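老房子里的办公室，该不该把顶灯全打开
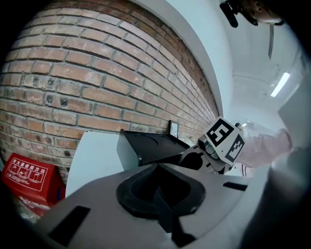 办公室的照明，到底是越亮越好吗？
够用就好。看图纸和看屏幕需要的光不一样，同一间屋子里统一开到最亮，总有一部分人要迁就另一部分人。

我在三处办公室上过班，前两处都是统一的顶灯，早上第一个到的人按下总开关，晚上最后一个走的人关掉。中间没有人会去碰它。外面太阳多大，屋里都是一个亮度。八月的下午，窗帘拉着挡太阳，灯开着补光，空调再把灯和太阳带来的热量抽走。这样过了很多年，大家觉得办公室本来就该这样。

第三处是塞沙斯（Seixas）的旧楼。搬进去之前，物业给了两个方案。一个是伦德尔（Lendell）的，按面积排灯，整层一个回路，报价低，工期短。另一个是富尔蒂克（Fultik）的，把一层分成7个区，每个区单独控制，桌面另配台灯，报价高出一截。公司选了便宜的。住进去不到两个月，就有人在自己头顶的灯管上糊纸。

糊纸这件事值得说一说。行政发过通知，要求撕掉，理由是消防和观瞻。消防的理由我同意，纸贴着灯具确实不妥。但是通知里没有问一句为什么要糊。坐在窗边的同事屏幕反光，一天下来眼睛发酸；坐在里侧的同事又嫌暗，怕有人提议关灯。两边的要求都合理，只是开关只有一个。

很多人把这当成同事之间的脾气问题，我认为是设计问题。一个空间里有人画图、有人写字、有人打电话，还有人只是等着开会，需要的光各不相同。设计的时候省下了回路，差异就只好由人去消化。有人戴帽子，有人换座位，有人干脆带着电脑去楼梯间。这些成本没有出现在报价单上，所以比价的时候看不见。

支持统一照明的理由，我听过几种。第一种是公平，大家一样亮，谁也不吃亏。可是一样亮和一样好用是两回事，靠窗的座位和靠走廊的座位起点就不同。第二种是管理方便，分区之后开关多了，容易有人忘关。这一点有道理，分区确实需要有人管，或者装感应。不过感应装得不好也很烦人，我见过坐着不动就灭灯的会议室，开会的人每隔几分钟要挥一次手。第三种是精神面貌，说屋里暗了显得没有干劲。对这一种我没有什么可说的，只能说我自己在昏暗一点的地方写东西更快。

老房子的情况又要复杂一些。旧楼的墙厚，窗户小，白天进深处的光线不够，完全靠自然光不现实。墙面的颜色也有影响，深色的墙吸光，刷白的墙反光，同样一盏灯，换一面墙效果差很多。有的装修公司拿到旧楼，习惯先把墙全部刷白，再按新楼的标准排灯，结果白墙加密灯，亮得刺眼。也有反过来的，为了保留味道，墙不动，灯用得很少，拍照好看，坐下来办公就吃力。两种做法都没有先去看人坐在哪里、朝哪个方向坐。

普拉维尔（Plolavel）那边有一栋楼改造得不错，我去开过几次会。顶灯数量不多，只管走路和找东西，桌上的光由各人自己开。下午4点以后，西侧的灯会暗下来，那时候太阳正好照进那一面。在那里工作的人告诉我，刚搬进去时嫌麻烦，每天要多按一个开关，过一阵就习惯了。他们的电费省了多少我没有问，这笔账也不是我最关心的。

我关心的是谁有权决定自己头顶那盏灯。椅子可以调高低，屏幕可以调亮度，这些早就没有人争论了。灯却一直算作房子的一部分，归物业管，归行政管，坐在下面的人不管。要改变这一点，未必要重做整层的线路。旧楼改线贵，我知道。给每张桌子配一盏台灯，再允许把顶灯隔一盏关一盏，花费有限，一个下午就能做完。

我们那一层后来也试过，关掉了一部分顶灯，桌上添了台灯。有人说好，有人过了几天又要求全开，理由是下雨天太闷。争了10多分钟，最后定下来晴天关、雨天开，由靠近开关的那一排负责。办法很土，眼下还在用。下一次续租的时候，我打算把分区的事再提一遍，连同当初那份没选的报价单一起带去。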